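The Swap Shelf Is Back for October

If you've walked past the Stollard reading room lately you may have noticed the long shelf by the window filling up again, and yes, it's what you're hoping for! The household swap returns this month, and we'll be open every afternoon from 2 until 5:30, with the kettle on.

Last fall 534 things found new homes through the swap, from egg timers to a very handsome toast rack that went back and forth between two families on Shearer Street until they finally agreed to share it.
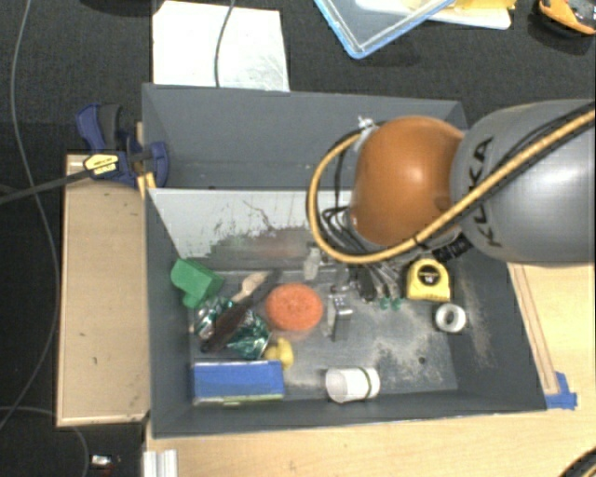
By Omolara Eze

I grew up in a house where no drawer ever closed properly, so I have a soft spot for odds and ends — the spare whisk, the screwdriver with the chewed handle, the lid that must belong to something. Please bring yours along. Clean things only, nothing with a frayed cord, and no more than 9 items per household on any one visit (the shelf is only so long, and last year we did get a little carried away).

Adel Ashour will be at the repair table again, and he has asked me to mention that he loves a stubborn can opener but would prefer not to see any more clocks. Tsutomu Murakami is collecting cookbooks separately, with some 200 on hand already, so ask him if you're after something particular.

Anything left at the end of the month goes over to the Hisel thrift room.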